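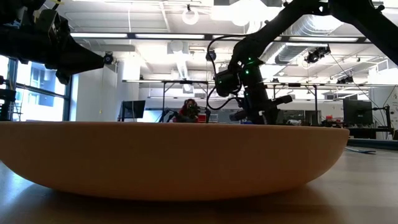 Photo: Theresia Imhof

Oiling a narrow-stave table top

grainline67 wrote on 13/08/2022:
Top is light wood, unfinished inside. Plan is mineral oil, three coats, 21 hours apart. Any reason to use hardwax oil instead?

Povby_T wrote:
Hardwax. Mineral oil never cures. Mine needed recoating by January.

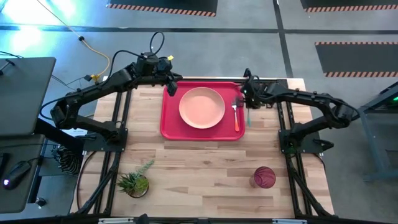
unnithan_k wrote:
Disagree. Recoating takes minutes and needs no sanding. Stave tops move across the width, so the fixing slots matter more than the finish. With mixed staves like these, cream next to pinkish brown, oil also deepens each color by a different amount. Test the underside first.

Povby_T wrote:
Movement is a separate issue. He asked about finish. Sand to 145 and stop, or hardwax won't key.

grainline67 wrote:
There is no 145 grit at Otgate. 150?

Povby_T wrote:
Typo. 150.

unnithan_k wrote:
Still oil. Wipe off the excess after 21 minutes.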